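The second August of the club, Bình Nghiêm drew the bedroom chores because he had missed the meeting where the good ones went. The others got soldering and the parts cabinet. His team got pillows.

The project was called Ollomel. The club wanted 400 recordings by the end of the month, and they had 207. Each one was a household job done from start to finish with the yellow fingers, one gripper in each hand, at somebody's home. The school lab did not count as a home. Albertina Godinho had ruled on that early and written it on the whiteboard.

"Why can't we just fold things on the lab bench?" Bình had asked.

"Because people don't sleep on a lab bench," she said.

He kept the log on his laptop in the hallway and put the first stills into it under one heading.
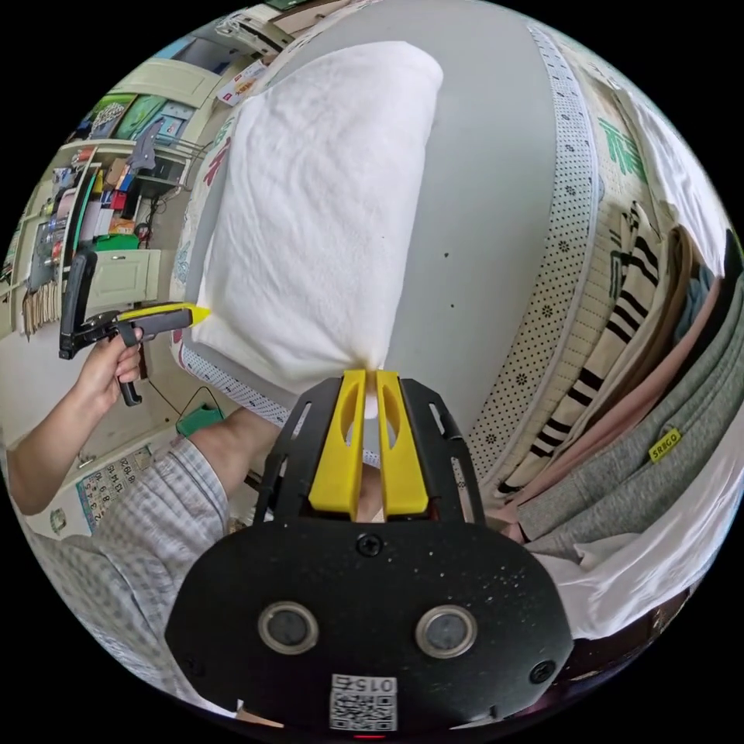

Bedroom, grippers

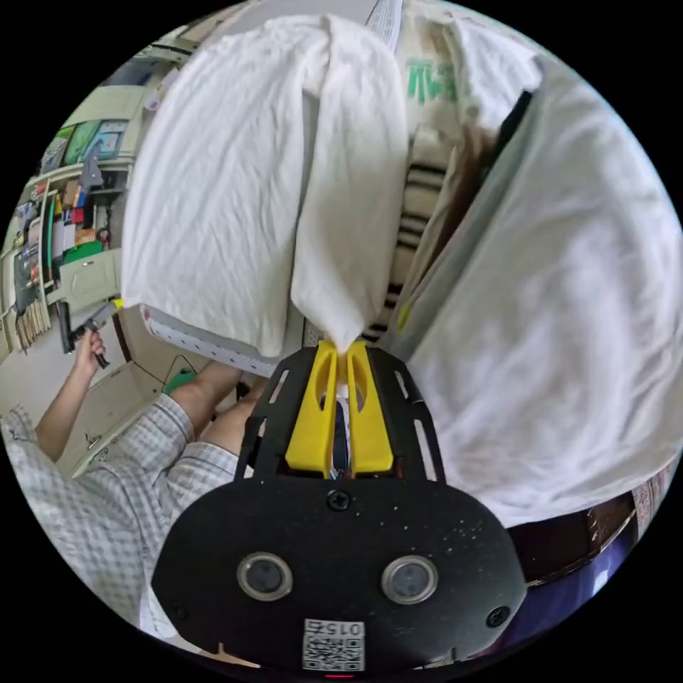
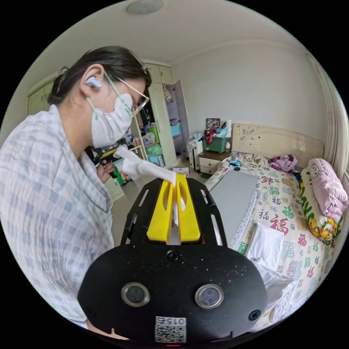

Albertina read the log that evening in the lab with her coat still on. She scrolled slowly and ate crackers out of the sleeve.

"You didn't write down the failures," she said.

"There were 7."

"Then write down 7."

He typed them in. It took longer than he expected, since she wanted a cause for every one. For two of them he had to write "squeezed too late," and for one he wrote "don't know" – she let that stand.

The team from Kassa, across the river, had a real arm already. It had been in the paper. Bình had looked at the photo many times, and he brought it up now.

"Their arm can wave," Albertina said. "Ask them if it can change a pillowcase."

"Can ours?"

"We don't have one."

She put the crackers away and opened the schedule for the next day. There was a kitchen on it, four flights up, no elevator. She wrote his name beside it and went to find the keys to the van.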